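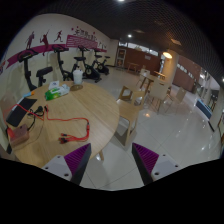 Finish coming off a round table where the cups go – sand it or leave it alone?

Posted by Volker Dreßler
June 9, 2020

I have a round pedestal-size table that seats four, light wood, bought secondhand from a store called Larama that has since closed. The finish has gone patchy in the places where people set their cups. It feels slightly rough there, and if I wipe the spots with a damp cloth they turn darker than the rest and take a while to even out again. The remaining top is still smooth and a little shiny.

There are also two white rings near the middle. One came from a hot serving dish. I can't say what made the other one. They don't feel like anything when I run a finger over them.

What I know about the table: the seller thought it was birch but wasn't sure. There's no maker's name underneath, just a paper sticker with the word Flolton on it, which may be the model or may be the warehouse. The top is in two halves that meet in the center, and I would like to keep water out of that joint.

What I have already tried: dish soap and water, then a furniture polish in a spray can. The polish made the dull spots look better for a day and then they looked the same as before. I have used it maybe once a month for the past year.

I own a random orbit sander and I have painted a bookcase, so I'm not a complete beginner, but I have never stripped anything. My questions are whether I can fix only the worn spots, and if I can't, what I should put on the whole top afterward. The table gets used for every meal and for homework. I don't want to have to baby it. I would also like to keep the color as close to what it is now as possible. My sister did hers with an oil-based finish and it went quite yellow.

We have relatives coming in August and I'd like it to be done by then.

Benedikt Seidel

You can fix only the spots if the finish is the right kind, so find out what you have before you sand anything.

Pick a place on the underside edge where there is some finish. Put a few drops of denatured alcohol on a cotton swab and hold it against the surface for 20 seconds. If the finish gets sticky or comes off on the swab, it is shellac. If nothing happens, do the same with lacquer thinner in a fresh place. Softening means lacquer. If it stays hard or only wrinkles a bit, you are probably looking at polyurethane or some kind of factory finish. Open a window for the lacquer thinner and keep it away from the stove.

Shellac and lacquer both melt into themselves, so a new coat bonds to the old one and small repairs can blend in quite well. Polyurethane doesn't do that. A patch on top of polyurethane leaves an edge you will see every time the light comes in low. On a secondhand dining table with that kind of wear my guess is a thin factory lacquer, but do the test.

The white rings are a separate problem. White means moisture in the finish. Dark means it went through into the wood. For white rings, lay a dry cotton dish towel over the mark and go over it with an iron on low, no steam, a few seconds at a time. Lift and look each time. It may not work on the older one.

Now the spray polish. If it has silicone in it, that is going to cause you trouble. Silicone gets into worn areas and makes new finish pull away into little craters, called fisheyes. Wash the whole top with mineral spirits on a clean rag, turn the rag often, let it dry, and do it again with a new rag. Do this before sanding, or the sander will work the silicone in deeper. Lay the used rags out flat outdoors until they are dry.

If you end up doing the full top:

Sand with 120 grit until the old finish is gone, then 150, then 180. Check first that the top is solid wood. Look at the edge from below. If the grain on the face carries on over the edge, it's solid. If you see a thin separate layer, that's veneer, and I would not put an orbital sander with 120 on it at all. Use a chemical stripper and a plastic scraper and finish by hand with 180.

Go easy at the joint between the halves. People tilt the sander there to get into it and end up with a shallow dip on both sides. Keep the pad flat and run straight across it.

For the finish, use a water-based polyurethane in satin. It dries close to clear and it won't yellow the way your sister's did. Put on 3 coats with a foam applicator, with the grain, and rub lightly with 320 between them. The first coat will raise the grain and feel like fine sandpaper, which is normal. Give it 4 days before you put a plate on it and a few weeks before you leave anything on it overnight. Don't run a bead of finish into the joint. It will crack when the wood moves, and then the crack holds water.

Ehlers

I wouldn't sand it. I had a table like this and just rubbed in some paste wax with fine steel wool twice a year. Looked good to me. You do need coasters though.

Benedikt Seidel

Wax is fine for looks, but it does very little against water, and he's already got bare spots. It would also have to be cleaned off again if he changed his mind later and wanted to use poly. I'd also skip steel wool if a water-based finish might go on afterward, as bits of steel left in the grain can rust and leave black specks. A gray synthetic pad does the same job.

Volker Dreßler

Thank you both. I did the swab test this evening. Alcohol did nothing after the full time. Lacquer thinner made it tacky and I got some yellowish stuff on the cotton, so lacquer.

I looked at the edge from below with a flashlight and the grain does go over, so it seems to be solid.

The iron took one of the rings out completely. The other is fainter but still there.

Since it's lacquer, I'm going to clean it with the mineral spirits this weekend and try a repair on the worst spot. There is a can of Forik brushing lacquer at the hardware store here, in satin. If the patch shows, I'll strip the whole top and go with the water-based poly. Is it all right to thin the first coat of lacquer, or should I use it straight from the can?

Benedikt Seidel

Read the label first. Some brushing lacquers say not to thin. If it allows it, a little thinner in the first coat helps it soak into the bare part. Use the thinner that the can names, and brush out past the worn area onto the sound finish so the edge has something to melt into.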